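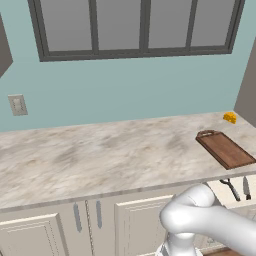 The planning group at Lillar has six people, and for most of this year they worked on one question: how should a robot arm move in a kitchen when it knows only part of the kitchen? Their software is called Zelley. It takes the output of the perception module, builds a map of free space, and searches for a path for the arm. I spoke with the engineer who leads the planner work. She asked me to leave out her name, as the code belongs to the whole group.

Her first topic was drawers, and she was still a little angry about them.

"A counter is easy," she said. "It is flat, it stays where it is. But a drawer is a box which changes its place. When it is open, the arm has less room below the counter, and the things inside have long handles. Our old planner saw the drawer front and forgot the rest."

The old planner was Ostrowski, which Lillar used until last October. It treated every cabinet as one solid block. According to her, this was safe, but the arm refused many tasks that a child could do. In the simulated kitchens it found no path in 231 cases of the main test set. With Zelley the number is 198.

I said that this did not sound like a big step.

"No, it is not big," she agreed. "I would be happy if you write it exactly so. But please look at which cases are left. Before, the failures were everywhere. Now most of them are elbow cases. The gripper can reach, and the elbow has no place to go."

The elbow is the subject of the present work. Zelley plans first for the gripper and checks the other joints afterwards, and a good path is often thrown away at the second check. The group is writing a version that keeps the elbow in the search from the beginning. It is slower. She did not want to say how much slower before the code is cleaned.

We also talked about thin objects. A hanging cord or chain in front of a cabinet may fill only a few points in the depth data, and the map filter takes them for noise and removes them.

"For the planner this object does not exist," she said. "So we made the filter weaker, and then we had ghosts in the air, and the arm went around the ghosts. For two weeks it was moving like it was afraid of bees."

Their present solution is to keep the weak points in a separate layer with a higher cost. The arm may pass there, but it prefers another way. She called this a compromise and said she does not like it very much.

The tests with real hardware are done in Emuscombe, where Lillar has a small laboratory. I asked if the simulated rooms are good enough to prepare for it. She thought about this for some time.

"For geometry, yes. For contact, I trust them less. A knife in simulation lies where you put it. In a real drawer you pull, and everything slides to the front."

The next release of Zelley will include the viewer that the group uses for finding errors. It shows the planned path, the rejected paths, and the joint which caused each rejection. She told me that she opens it every morning before she reads her mail.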